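Stomard Towel Care – Your Questions

Do I need to wash a new microfiber towel before I use it?
We always do, bless it – a cool wash on its own, and please skip the fabric softener!

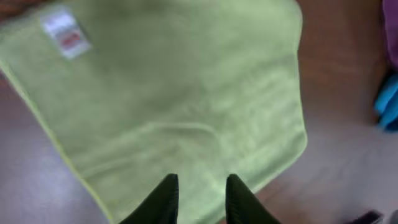 The care label has the rest, so do leave it on if you can bear to.

Can I use it on my wooden table?
Oh yes, a gentle wipe along the grain is lovely. Fold it over first and you'll have a fresh side ready.
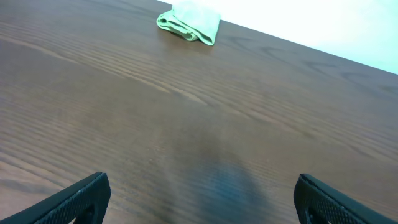

Light green cloth, folded, on a wooden tabletop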